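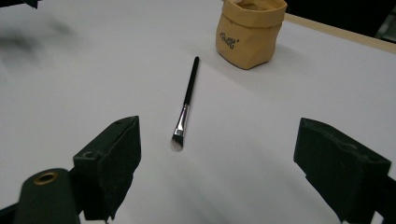
Anel 爬行动物转运箱

制造:Priedītis
经销:Vodo 野外器材
类别:野生动物救助与转运 / 硬质箱体
供货状态:按订单生产

产品概述

Anel 为长条形硬质转运箱,用于中小型鳄类、巨蜥及体型相近的爬行动物从发现地点至救助站、兽医诊所或放归点的短途陆路运输。箱体按动物自然伏卧姿态设计,内腔低而窄,动物入箱后可以前后小幅移动,不能转身。适用单位包括野生动物救助机构、保护区管理部门、动物园及持证捕捉人员。本产品不向个人饲养者销售。

箱体为双层聚乙烯壁,两端各设一道垂直提升闸门。闸门沿铝制导槽运行,升起后由弹簧销定位,落下后由横向锁舌锁止。锁舌须双手操作,运输途中受震动或动物撞击时不会自行退回。顶盖为铰接式,仅供清洗和兽医检查使用,正常装卸不开顶盖。

基本参数

内腔长度:1304 毫米
空箱质量:23 千克
侧壁厚度(双层合计):44 毫米
闸门数量:2
箱体材料:聚乙烯,深灰色,不透光
导槽及包边:阳极氧化铝
紧固件:不锈钢
底板:可抽出式,表面有横向防滑纹
搬运方式:四人抬杠或叉车

内腔长度指两道闸门关闭后闸板内侧面之间的距离。动物全长超过内腔长度时不得弯折尾部装箱,应改用 Pristley 系列长箱。测量全长时由吻端量至尾尖,断尾个体按实际长度计。

通风

两侧壁上部及闸板上缘开有通风孔,孔的外侧加装倾斜挡板,雨水和直射光不能直接进入。孔径小于成年个体的爪宽,动物无法从孔内施力。底部不设通风孔,以免地面热气进入内腔,也避免污水外渗至车厢。

装车时箱体两侧应留出空隙,不得以篷布直接覆盖通风孔。多箱并列时,使用随箱附带的隔离条。箱体不宜叠放;确需叠放的,下层箱内不得有动物。

温度监测

箱内前后各有一个探头座,可安装通用型细杆温度探头。探头由外侧插入,护套伸入内腔的部分与内壁齐平。显示器固定在箱外的支架上,在不开启闸门的情况下读数。探头及显示器不包括在标准配置内,Vodo 可代为配齐并在出厂前装好。

探头读数反映箱内空气温度,与动物体温之间存在滞后。长时间在水边日晒或刚经历挣扎的个体,入箱后体温仍可能上升。运输单位应自行制定温度上限和处置办法,并经兽医确认。

装箱步骤

一、将箱体放在平整地面上,远离水边及围观人群。升起前后闸门,检查弹簧销是否到位。
二、确认动物吻部已用宽胶带或专用束带固定,眼部已遮盖。束带不得压住鼻孔。
三、将动物连同托板送至入口端,由尾部一侧的操作人员推送,头部朝前。
四、前闸门在动物吻端进入内腔三分之二时落下并锁止。
五、抽出托板,落下后闸门并锁止。抽托板期间不得有人站在后闸门正前方。
六、填写箱体侧面的标签,注明物种、估计长度、捕获地点、束带位置及装箱时间。

四肢不得反绑。以绳索捆扎四肢容易造成血流受阻和关节损伤,并延长动物在放归后恢复活动的时间。现场如已有人对动物实施捆绑,应在装箱前检查勒痕,解除四肢绳索,只保留吻部固定。
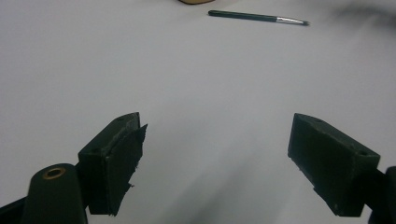
标签使用油性记号笔书写,字迹遇水不脱落。标签袋为透明软质材料,可更换。随箱附空白标签一册,用完后可向 Vodo 另购,也可按说明书末页的格式自行印制。标签信息应与转运记录一致,两者不符时接收单位有权要求重新核对个体。

卸箱与放归

放归时将箱体置于缓坡或平地,出口端朝向水体,与水线保持一定距离。吻部束带的解除在箱内完成:操作人员自出口端将闸门升至半高,用长柄钩刀挑断束带,随即落下闸门,待全部人员退至箱体后方后,再以拉绳将闸门升至顶部。拉绳长度可按现场情况调整,绳端不得系在车辆上。

动物未自行离开时,不得拍打箱体或由后闸门推赶。可将后闸门升起少许,使光线进入,多数个体会在安静后向前移动。

清洗与消毒

每次使用后抽出底板,以清水冲去排泄物和泥沙,再用中性清洁剂刷洗内壁。消毒可使用季铵盐类或过氧化物类制剂,浓度按制剂标签执行。不得使用酚类制剂,部分爬行动物对其敏感。消毒后充分冲洗,开启两端闸门及顶盖自然晾干。

导槽内不得涂抹油脂。沙粒与油脂混合后会使闸门卡滞。闸门运行不畅时,先冲洗导槽,仍无改善的,检查闸板下缘是否变形。

检查与维护

每次出车前检查锁舌、弹簧销、抬杠插座和铰链。发现弹簧销回弹无力,应立即更换。侧壁外层有划痕不影响使用;出现贯穿性裂纹的箱体应停用,不得以焊接或胶粘方式修补后继续载运活体。

易损件包括弹簧销、闸门密封条、拉绳和标签袋。订购时注明箱体序列号,序列号压印在入口端左侧包边上。早期批次的弹簧销直径不同,与现行件不能互换。

标准配置

箱体一只,含底板及顶盖
抬杠一对
托板一块
长柄钩刀一把
拉绳两条
隔离条一组
标签及标签袋
中文说明书

可选配置

温度探头及显示器
遮光隔热外罩(不遮挡通风孔)
车载固定带
底部滑橇,适用于泥滩和沙滩

滑橇以螺栓固定,安装后箱体总高增加,装入封闭式车厢前应复核车门净高。滑橇仅供空箱拖行,载有动物时仍须抬运。

使用限制

本产品未按航空活体运输要求进行验证,不得用于空运。不适用于龟鳖类、大型蛇类及哺乳动物。毒蛇运输应使用有内袋及双重锁闭的专用箱。箱内一次只能装载一只动物,不同个体不得混装。

捕捉、运输和放归受保护物种须取得主管部门许可,所需文件由使用单位办理。Vodo 在交付时核对订货单位的资质文件,不代办许可。

培训与技术支持

首次订购的单位可安排一次操作培训,内容为装箱、箱内解束带及闸门维护,使用模型进行,不使用活体。培训由 Leonardo Grasso 负责,场地由订货单位提供。兽医相关问题由 Isabelle Doucette 以书面形式答复。

备件及返修事宜联系 Takumi Nakajima。返修箱体寄出前须完成消毒,并附消毒记录;未附记录的箱体不予开箱检查。

订购说明

订单须注明数量、可选配置、收货地址及收货联系人。带滑橇的箱体与标准箱体分开装运。8 月停产检修,该月收到的订单顺延排产。

收货时应当场检查外包装和两端闸门,运输损坏须在签收单上注明。闸板在出厂时以木楔固定,使用前取出木楔,并来回升降数次,确认导槽内无包装碎屑。

本页参数更新于 2026 年 4 月 10 日。此前印发的资料中内腔长度按闸板中心线计算,数值与本页不同,以本页为准。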